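Home robot subscriptions: I read the small print so you can keep your money

28 August 2020

I've had four emails now asking what I think of the Sustura offer, so I'll put it all in one place and then people can stop forwarding me the brochure.

For anyone who missed it, Sustura is selling what they call a household handling service. You don't buy the robot. You pay 192 pounds a month, they put a machine in your house, and it learns to do what the brochure calls "the soft jobs", meaning laundry, bed making and tidying up after children. The machine is called the Tranum. There is a joining fee, a minimum term of 21 months, and a visit beforehand to see whether your floors are suitable. Mine probably aren't. I have a step down into the kitchen and a rug that beats the vacuum cleaner.

Let me start with what I like, because there is something. They are fairly open about the fact that folding is hard. Most of the firms in this line show you a towel. A towel is a rectangle and it wants to be folded. A shirt has arms and a collar and buttons, and it comes out of the basket in a different lump every time. If someone offers you a laundry robot and the demonstration is all towels and flannels, ask for a shirt. Ask for one that has been slept in. I'd like to see a fitted sheet too, but I can't do those myself so it seems a bit rich to complain.

The second thing I'll grant them is that they admit the skills have to be taught, and that the teaching is slow. You need person after person doing the same dull job with grippers, over and over, on all sorts of cloth, before a machine has any hope of managing it. The brochure skates over this in one line ("trained on real housework"), and I think that line deserves a lot more attention than the cutaway drawing of the battery. Real housework where? On whose shirts? A clear table with good light above it is a long way from my spare room.

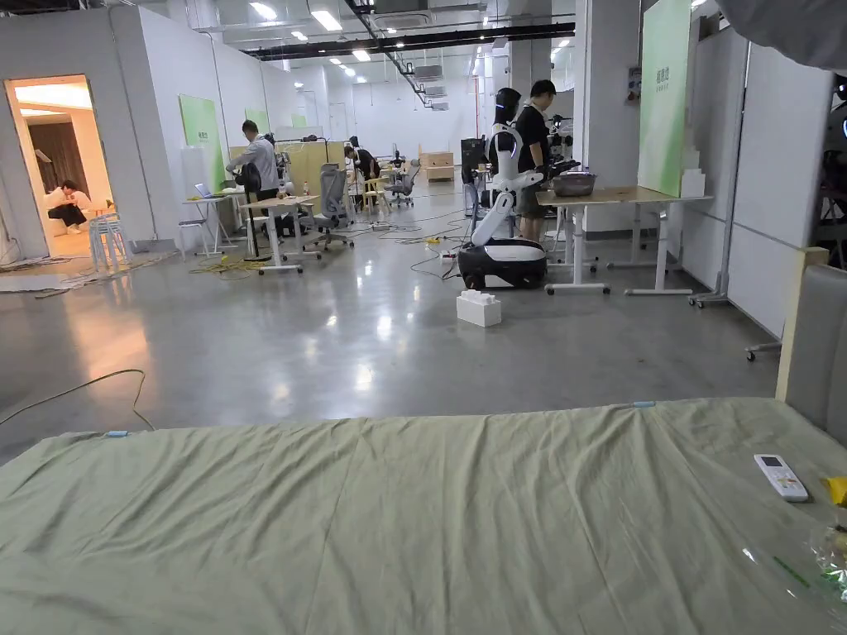
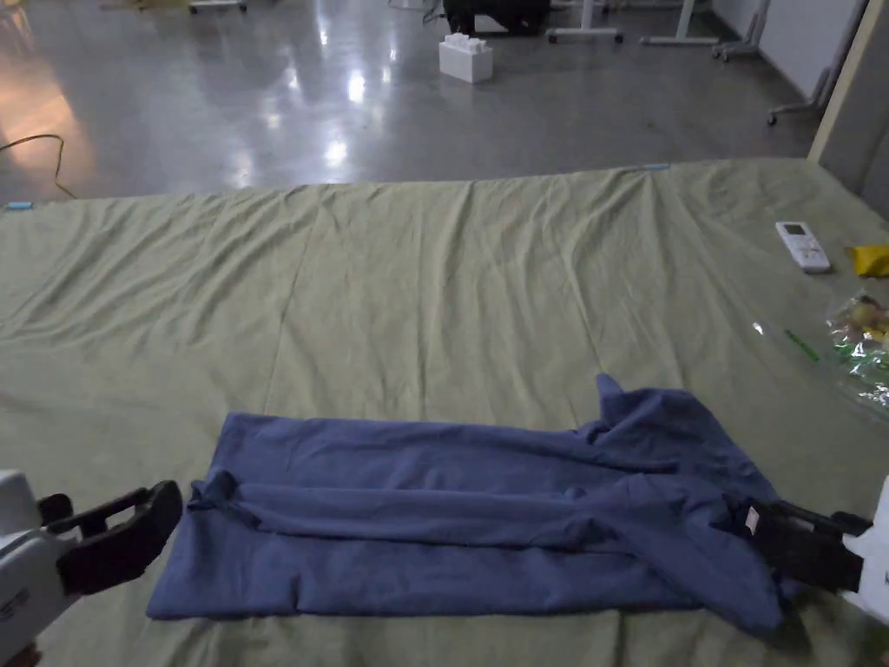 So to the numbers. Sustura claims the Tranum will know up to 70 household tasks by the time it ships in November. I went through the list in the back of the brochure and it is padded to a shameful degree. "Fold T-shirt" and "fold T-shirt (child)" are two tasks. "Pick up remote control" and "put down remote control" are two more. Opening a curtain and closing a curtain, the same again. By the time you have joined the twins back together it is a much shorter list, and most of what remains is moving something small from one flat surface to another. I have a teenager who can do that, badly, for less.

What the list doesn't give you is a time for any of it. I wrote and asked how long a long-sleeved shirt takes from crumpled to finished. The reply said performance varies with the garment, and offered me a call with an adviser. I wrote back and said I didn't want an adviser, I wanted a number of minutes, and that was the end of our correspondence. Draw your own conclusions. Mine is that the number exists and they don't care for it.

I also asked how often it fails, and what it does when it fails. I care about that more than speed. If a machine takes an age over a shirt while I'm at work, fine, let it. If it gets one sleeve wrong and then spends the afternoon tugging at the same corner, I've paid for a very expensive way of creasing things. The terms say a remote helper may "step in to assist" when the Tranum is stuck. Read that again slowly. A stranger can look through the robot's cameras at your bedroom and work its arms. It's on page nine, under Support, and there's no mention of whether you get asked first.

Then there's the cost. Take the monthly fee over the full term and you are past four thousand pounds before the joining fee, and at the end of it you own nothing. The machine goes back in its van. You can leave early, but the early exit charge is 2272 pounds if you go in the first six months, and I'd guess that is exactly when most people would want to. You could have your ironing collected and returned on hangers for years on that money, by someone who already knows what a collar is.

A reader pointed me at the Batista kit as a cheaper way in. It's a pair of arms and a clamp for the edge of a table, and you do the teaching yourself. I've looked at it and I think it's a decent hobby for someone with patience and a free table. As a way of getting laundry done it's hopeless, and to be fair to Batista they don't pretend otherwise. You'd be folding every shirt yourself many times over in order to avoid folding shirts.

Sustura has a showroom in Dinatport and says anyone can book a slot. I've booked one. I'm taking a bag of my own washing, including the blue work shirt that never sits flat and a duvet cover with half its poppers gone, and I've told them so in the booking form. There was a box for "special requirements". I'll write it up when I've been, and if they only let me watch it do towels I'll write that up as well.

Until then, please don't sign anything. The introductory price has already been extended once since I started looking, so I doubt you'll miss it.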